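The Slow Chemistry of Marble Counters 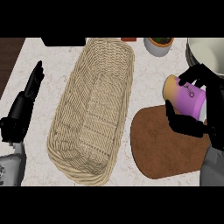
White marble with gray and tan veining, and a pale woven basket.

Marble is a metamorphic rock made mostly of calcite, a form of calcium carbonate. Calcite rates three on the Mohs hardness scale. A steel knife is harder, and so is the quartz grit that arrives in the kitchen on the bottom of a grocery bag. These two facts, the composition and the hardness, account for nearly all of the complaints that stone fabricators hear in the first year after installation.

The complaints fall into two groups that owners often confuse. A stain is a foreign substance held in the pores of the stone. It is darker than the surrounding surface, and in most cases it can be drawn out. An etch is a loss of material. Acid reacts with the calcite, carbon dioxide is released, and the polished face is left slightly rough. The mark looks pale and dull from a low angle and may be hard to find from directly overhead. No cleaner removes an etch. The surface has to be honed or polished again.

Lemon juice, vinegar, wine and tomato all etch. So do many bathroom cleaners and descaling products. On a polished slab a drop of lemon juice can leave a visible mark within a few minutes. On a honed slab the same reaction takes place, but the surface is already matte and the contrast is lower. Honed finishes have gained ground in kitchens for this reason, at the cost of some depth in the color.

Spahić, a fabrication shop in Istville, keeps a test bench of offcuts from every block it buys. Each piece is cut in half. One half is sealed and the other is left bare, and both receive the same set of spots: oil, coffee, red wine, mustard, lemon. The spots are wiped at 90 seconds and the results are recorded on a card taped to the back. The shop has 39 of these pairs on a rack by the front door, and customers are asked to handle them before signing an order.

The cards show a consistent pattern. Sealed halves resist oil and coffee much better than bare ones. Lemon marks both halves equally. A penetrating sealer sits below the surface and slows the movement of liquid into the pores. It leaves the calcite at the surface exposed to acid.

Porosity varies by quarry and by block. A simple check is to leave a spoonful of water on the counter for ten minutes and then blot it. If the stone underneath has darkened, it is absorbing water and should be resealed once fully dry. Fixed yearly schedules are of limited use. The area next to a sink may need attention twice as often as an island that is used mainly for serving.

For oil stains the standard treatment is a poultice. Baking soda is mixed with water to the thickness of peanut butter, spread a quarter inch deep over the mark, covered with plastic film taped at the edges, and left for a day. The film is then removed and the paste is allowed to dry completely. Drying is the step that does the work, as the liquid moves outward into the powder. Old stains may need three or four rounds.

Light etching can be treated at home with a marble polishing powder and a damp felt pad. Deeper marks call for diamond abrasives. Trunel, a restoration contractor, starts most kitchen jobs at 400 grit and works up to 1000 for a honed finish. Skipping a grit leaves scratches that show up later under window light.

Long service is possible where expectations are modest. The pastry table in the old kitchen at Hurnevlow, a country house with a building date of 1612 over its door, has never been sealed. Its surface is uniformly dull, with a shallow dip at the working edge. The conservation file lists its condition as stable.

Related
Soapstone, Slate and Other Dark Counters
How to Read a Slab Yard Tag
Grout Lines: Width, Color, Repair
Choosing an Undermount Sink for Thin Stone

We use cookies to remember your settings and measure traffic on this site. By continuing to browse, you accept our cookie policy.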